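Motion planner treats parts of the arm as obstacles when using the wrist camera depth in simulation
Posted in Manipulation / Planning – April 2024
378 views

Ritva Kuusisto

I have a planning problem that I can't pin down after several days, and I would like a second opinion before I start changing the pipeline.

Setup: a single arm in a rendered room, with a simulated RGB-D camera mounted on the arm and looking out past the end of it. The depth image is turned into a point cloud, filtered against the robot model, and written into an occupancy map. The planner checks candidate paths against that map. The simulation side is Polance with the stock renderer. The planning side is our own wrapper (we call it Drallen internally) around an ordinary sampling planner. Joint states and depth both arrive over the same message bus.

Symptom: the first plan after startup succeeds. After the arm has moved once or twice, planning fails with "start state in collision." The contact pair reported is always one of the last links against the map. If I clear the map, the next plan succeeds again, and then the same thing happens.

I dumped the voxels at the moment of failure. There is a cluster close to the camera, in the region where the arm's own hardware shows up at the bottom of the view. The table and the bed are mapped where I expect them. The cluster is not part of either one.

Things I have tried:

Increased the self-filter padding from the default to 14 mm. Fewer failures, but they still occur.

Increased it to 50 mm. Failures stop, but now the filter removes real points when the gripper is near a surface, so the arm will happily plan into the tabletop.

Checked the camera extrinsics against the scene file. They match to the last digit.

Turned off depth noise. No change.

Reduced joint velocity. Failures become less frequent but do not go away.

The color stream is fine. The marker on the arm module is detected in it and the pose is stable when the arm is at rest. A rendered color view from the start pose is attached at the bottom of the page.

Is there a known way to deal with this other than masking out the lower part of the image? I would prefer to keep those pixels, as some of them see the floor between the furniture.

bus_timeout

Just mask it. Draw a polygon over the arm, throw away the depth inside it, done. We did this on every cell at my last job and never looked at it again. The self filter is slow anyway.

 Ritva Kuusisto: The polygon would have to cover most of the lower center, and the outline changes when the joints past the camera move. I can do it as a stopgap, but I would be throwing away usable depth in most poses.

 bus_timeout: Then use a bigger polygon.

Tanner Perron

The velocity dependence in your post is the useful clue. A wrong extrinsic would give you the same error at rest and in motion. What you describe looks like two separate problems, and the padding is hiding part of each.

First problem: time stamps. Check which joint state the filter uses for a given depth image. Many wrappers take the latest joint state at the moment the callback runs. The depth image was rendered earlier, so the robot model is placed where the arm is now and the points are where the arm was then. At rest the two agree. In motion they differ, and the points that fall outside the padded model go into the map. Once there, they stay until a ray passes through those voxels and clears them. Voxels very close to the camera are often never cleared, as your minimum range cuts off the rays that would do it. That would explain why clearing the map by hand fixes it for a while.

To test this, move the arm, stop, wait until everything has settled, clear the map once, and let it fill from a static pose. If the cluster does not come back, it is the time stamps. If a smaller cluster comes back, you have the second problem as well.

Second problem: collision geometry versus visual geometry. The renderer draws the visual meshes. The self filter normally uses the collision meshes, which are simplified and are sometimes smaller than the visual ones at the edges. In your attached view, look at the stack of rounded black segments to the right of the module. Each one is longer than the one above it, so the outline is stepped. If the collision model for that part is a single box or capsule, the corners of the lowest segment can easily stick out of it. The same goes for the gray cap on top of the module. Those points will leak through at rest, at any speed, and a small padding will catch only some of them.

What I would do, in this order:

1. Buffer the joint states and interpolate to the depth image's stamp. Keep a buffer of at least 3 seconds so that a slow callback does not run off the end of it. If no bracketing states are available, drop the image. Do not extrapolate.

2. Confirm that both streams are stamped with simulation time. If one of them is using wall clock, interpolation will make matters worse.

3. Give the self filter its own geometry. It does not have to be the collision model. I use convex pieces, one per segment, generated from the visual mesh. The planner keeps the simple shapes and the filter gets the accurate ones.

4. Set padding per link. The links near the camera can take more. The fingertips should take very little, or you are back to planning into the table.

5. Treat the range inside your camera minimum as unknown, and leave it out of the map completely.

One more check – compare the depth image with a depth image rendered from the filter geometry alone, using the same pose and intrinsics. Subtract them. Anything left over on the arm is a geometry error, and it will show up as a thin outline. This took me an afternoon to write for the Andusport cell and it has found more bugs than the planner logs have.

 Ritva Kuusisto: Thank you. The static test gave a smaller cluster, so both. The filter callback was reading the latest joint state, as you guessed. With interpolation in place the large cluster is gone. The remaining voxels sit along the lower segments. I am generating the convex pieces now and will report back if the outline persists.

 Tanner Perron: Check the mesh scale when you export. Bárány writes millimeters by default.
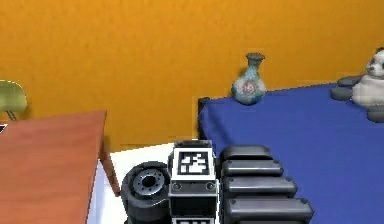 Attachment from Ritva Kuusisto: rendered color view, start pose, with the marker on the arm module at lower center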